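Trimetti wins order to refit Rurkurville's armoured carriers

Trimetti has been picked to overhaul 183 wheeled armoured carriers for the Rurkurville land forces, the defence office said in June 2020. The work covers new engines, a new turret ring and better belly armour against mines.

The first 16 vehicles will go to the company's plant at Cokitz in October. They will be stripped to the hull there and rebuilt before going back to their battalion for trials. If the trials go well, the rest of the fleet will follow in batches over seven years.

Ortner, which built the carriers in the first place, also put in a bid. It had offered a cheaper package that kept the old gearbox and left the turret ring alone. The defence office said the gearbox was the part crews complained about most, and that a refit without a new one would have to be done again before long.

"The hulls are sound," said Otakar Brabec, who runs the vehicle programme at the defence office. "The drive train is worn out and spares are hard to find. We were taking parts from parked vehicles to keep others on the road." 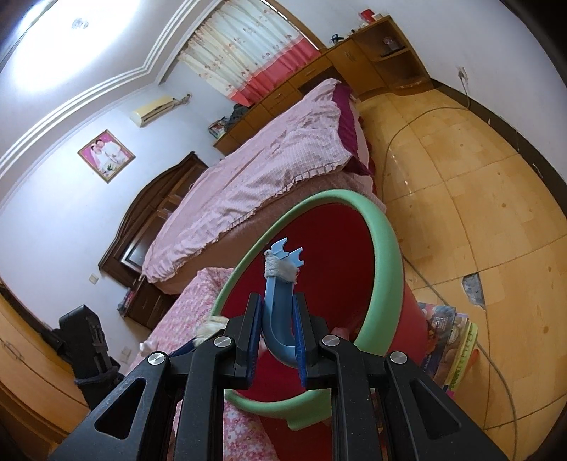 A light blue plastic piece with a forked top, held between blue pads.

Trimetti has not said which gun the refitted vehicles will carry. The present fleet has a hand-worked heavy machine gun on the roof, and the army has asked for a remote mount that lets the gunner stay inside. Two mounts are being looked at. The new turret ring is meant to take either, so the choice does not hold up the first batch.

Weight is the other open point. The extra belly armour adds roughly 100 kilograms for each axle, and the carriers were already close to the limit for swimming across rivers. Jozefína Michalík, chief engineer at Trimetti, said the new engine made up for the added load on roads but that river crossing would need fresh tests.

"We may have to change the trim vane – we will know after the first vehicle goes in the water," she said.

Ortner has the right to ask for a review of the award. A company spokesman said it was reading the decision and had no further comment. The value of the order has not been made public.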